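Sutherland Institute for Machine Learning
Pages for Young Readers, Ages 8 to 12

How Does a Robot Practice in a Pretend Room?

Home | Young Readers | Robots | Word List

Learning to do something with your hands takes practice. When you were small, you dropped your spoon many times before you could eat soup with it. Robots that learn must practice too, and they need a great deal more of it than people do.

At the Sutherland Institute, a team led by Shahram Alipour studies how robots can practice inside a computer. The project is called Trollalance. This page explains what the team does and what it has found so far.

What is a simulation?

A simulation is a pretend world made by a computer. If you have played a video game in which a ball bounces or a car slides around a corner, you have already seen one. The computer follows rules about how things move. A cup that is pushed off a shelf must fall. A drawer that is pulled must slide out, and it must stop when it reaches the end.

The robot in a simulation is pretend as well. It has the same shape and the same joints as a robot that stands in the laboratory, but it is made only of numbers and pictures. It can bump into a wall a hundred times without leaving a scratch.

How does the robot see?

The Trollalance robot has a camera near its hand. The hand is called a gripper, and it has 2 fingers that open and close. The camera moves wherever the gripper moves, so the robot's view is different from yours. Imagine holding a small camera against your wrist while you reach for a toy. You would see your own fingers at the sides of the picture, and only a small part of the room beyond them.

The computer draws a new picture each time the arm moves. A program called Tinen studies each picture and decides what the arm should do next. It may move the arm forward, turn it, or close the fingers. Then the computer draws another picture, and Tinen decides again.

Why does the floor matter?

A robot that practices in only one room may learn the wrong lesson. Suppose that every cabinet it ever sees is white. The robot might decide that "white" means "cabinet." Put the same robot in a kitchen with gray cabinets, and it may not know where to reach.

For this reason, the team changes the pretend rooms. Floors may be pale or dark. Cabinets may have a plain surface or one with lines like wood. Shadows are drawn too, and a robot must learn that a shadow on the floor is not a thing it can pick up. Changing the rooms in this way is called randomization. It is a long word that means mixing things up on purpose.

What did the team test?

The team trained Tinen in two ways. The first robot practiced in 8 pretend rooms. The second robot practiced in 400 pretend rooms. Both robots had the same number of practice turns, so the test was fair.

Next, both robots were sent to pretend rooms they had never visited. Each one was given 500 tries at finding a cabinet and moving its gripper to the front of it. The second robot reached the cabinet more often. The first robot did well when a new room looked like one of its practice rooms, and it often became lost when the colors were different.
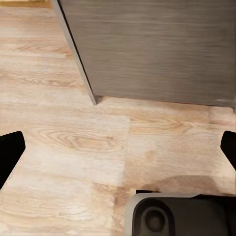
A view over the gripper in a pretend room. The black fingers are wide apart, with bare floor between them and a gray cabinet beyond.

Pictures like this one are hard for a program to use. Only part of the cabinet can be seen, and the gripper itself takes up some of the space. Tinen must use the edges and colors it has to decide which way to go.

What is still unknown?

The team does not yet know how well this practice will help a robot in a real home. Real floors can be sticky, and real doors can be stiff. In September the team began building a small practice kitchen at its Sanirberg laboratory, where a real arm will be tested with the same program.

Words to know

Gripper: the part of a robot that holds things.
Randomization: mixing things up on purpose.
Simulation: a pretend world made by a computer.

Something to try

Close one eye and hold your hand in front of your face with the fingers spread. Look past your fingers at a table or a shelf. Move your hand slowly and notice which parts of the furniture disappear and which come back.

Page last reviewed: Nov 21, 2021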